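4.2 Geglättete Renditen und die Frage, was die Diversifikation wert ist

Die in Abschnitt 4.1 berichteten Sharpe-Quotienten der nicht börsennotierten Immobilienfonds liegen so weit über denen der Anleihen- und Aktienindizes, dass man sie entweder für eine Marktanomalie oder für ein Messproblem halten muss. Wir neigen zur zweiten Lesart. Die Anteilwerte der 29 Fonds im Jodano-Datensatz beruhen auf Gutachten, die in der Regel einmal pro Quartal und teilweise seltener aktualisiert werden. Ein Gutachter, der seinen Vorwert kennt, wird von diesem nur ungern stark abweichen, und die Autokorrelation erster Ordnung, die wir in fast allen Reihen finden, passt zu diesem Verhalten. Sie passt allerdings auch zu trägen Mieten, was in der Literatur gern übergangen wird.

Üblich ist, die gemeldete Rendite als gewichtetes Mittel aus der wahren laufenden und den wahren vergangenen Renditen aufzufassen und die Gewichte zu schätzen. Wir folgen diesem Vorgehen mit zwei Verzögerungen, ohne ihm viel zuzutrauen. Die Schätzung setzt voraus, dass die Glättung über die Zeit konstant ist. Gerade in Phasen, in denen Anleger ihr Geld zurückhaben wollen, dürfte das kaum zutreffen. Wer die Parameter in ruhigen Jahren schätzt und auf unruhige überträgt, unterschätzt das Risiko ein zweites Mal. 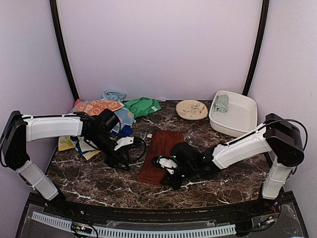
Schwerer als die Glättung selbst wiegt vermutlich die Auswahl der Objekte, für die überhaupt ein Marktpreis beobachtet wird. Von den 2.586 Bewertungen im Datensatz lässt sich nur ein kleiner Teil mit einem späteren Verkaufserlös abgleichen, und dieser Teil wird in den meisten Arbeiten wie eine Zufallsstichprobe behandelt. Eine Ziehung aus dem Fondsbestand hat aber mehr mit einem Griff in einen Wäschehaufen gemein als mit einer Urne: Was gut zu fassen ist, kommt leichter heraus als das, was tief im Stapel steckt. Verkauft wird, was sich verkaufen lässt. Die Abweichung zwischen Gutachten und Erlös, die Jodano als Beleg für die Güte der Bewertungen anführt, sagt deshalb über die unverkauften Objekte wenig aus. Eine Heckman-Korrektur haben wir versucht; sie reagiert so empfindlich auf die Wahl des Instruments, dass wir die Ergebnisse im Anhang belassen und hier nicht weiter verwenden.

Abbildung 2: Tücherhaufen auf einem Tisch.

Zur Korrelation mit Aktien. Auf Quartalsbasis liegt sie in den unbereinigten Reihen nahe null, und aus dieser Zahl wird in den Verkaufsunterlagen der Anbieter regelmäßig ein Diversifikationsargument. Dehnt man den Renditehorizont auf ein Jahr aus, steigt sie bei nahezu allen Fonds, bei den Gewerbefonds deutlich. Wäre die niedrige Korrelation eine Eigenschaft der Anlage, müsste sie die Wahl des Horizonts besser überstehen. Der Maillard-Index, der ausschließlich auf Transaktionen beruht, zeigt auch im Quartal keine vergleichbare Unabhängigkeit vom Aktienmarkt, leidet freilich unter dünnen Umsätzen in kleineren Städten.

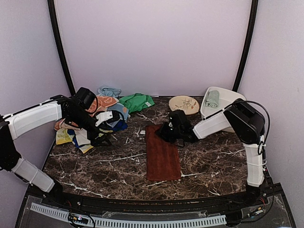
Bimari hält dem entgegen, der Anleger erziele nun einmal die gemeldete Rendite und keine hypothetische entglättete; wer zum Anteilwert kaufe und zum Anteilwert zurückgebe, habe die niedrige Schwankung tatsächlich erlebt, und eine Korrektur bestrafe den Fonds für ein Risiko, das bei ihm nie angekommen sei.

Für den einzelnen Anleger in einem offenen Fonds ist das richtig, solange die Rücknahme funktioniert. Für alle Anleger zusammen kann es nicht richtig sein. Gibt einer seine Anteile zu einem veralteten, zu hohen Wert zurück, tragen die verbleibenden die Differenz. Die geringe Volatilität ist dann eine Umverteilung zwischen Frühen und Späten, und eine Kennzahl, die das nicht abbildet, taugt für die Portfoliokonstruktion wenig. Hinzu kommen Kündigungsfristen, die in den Berechnungen von Bimari unberücksichtigt bleiben.

Einen gewissen Prüfstein bietet die Skendeck-Teilstichprobe. Sie umfasst acht Fonds, deren Anteile zusätzlich an einem Zweitmarkt gehandelt werden, sodass Anteilwert und Preis nebeneinander beobachtet werden können. Die Preisabschläge sind in normalen Monaten klein und weiten sich aus, sobald die Rücknahme eingeschränkt wird.
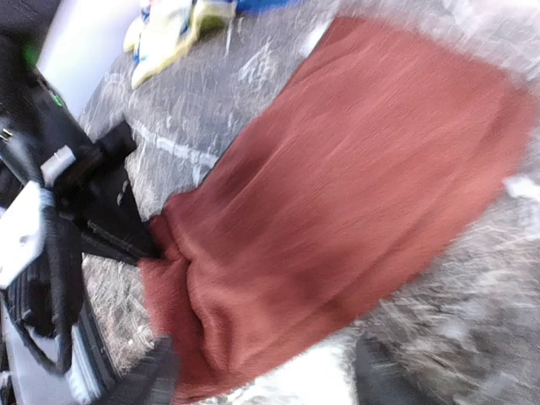

Letzte Änderung dieses Abschnitts: Februar

Man sollte aus den Abschlägen nicht zu viel herauslesen. Am Zweitmarkt verkauft, wer dringend Liquidität braucht, und die Preise enthalten eine Prämie, die mit dem Wert der Gebäude nichts zu tun hat. Uns genügt der schwächere Befund, dass die Preisvolatilität auch dann über der des Anteilwerts bleibt, wenn man die Monate mit eingeschränkter Rücknahme ausschließt. Mit der These, die Gutachten bildeten das Risiko vollständig ab, ist das schwer zu vereinbaren. Ob die Entglättung mit zwei Verzögerungen den Abstand schließt, lässt sich bei acht Fonds nicht entscheiden; die Konfidenzintervalle sind dafür zu breit.

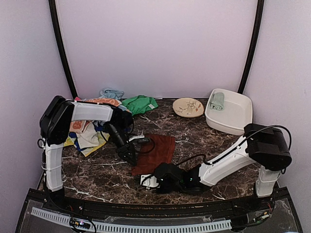 Ebenso wenig lässt sich aus der Teilstichprobe ablesen, welcher Anteil am optimalen Portfolio den Fonds zukommen sollte. Mit den unbereinigten Reihen weist der Optimierer ihnen fast das gesamte Vermögen zu, was die Anwender gewöhnlich durch eine Obergrenze verhindern. Diese Obergrenze bestimmt dann das Ergebnis, und die geschätzten Momente sind nur noch Beiwerk. Mit den bereinigten Reihen sinkt der Anteil spürbar, bleibt aber vom gewählten Glättungsparameter abhängig. Wir berichten in Abschnitt 4.3 daher Bandbreiten und verzichten auf eine Punktempfehlung.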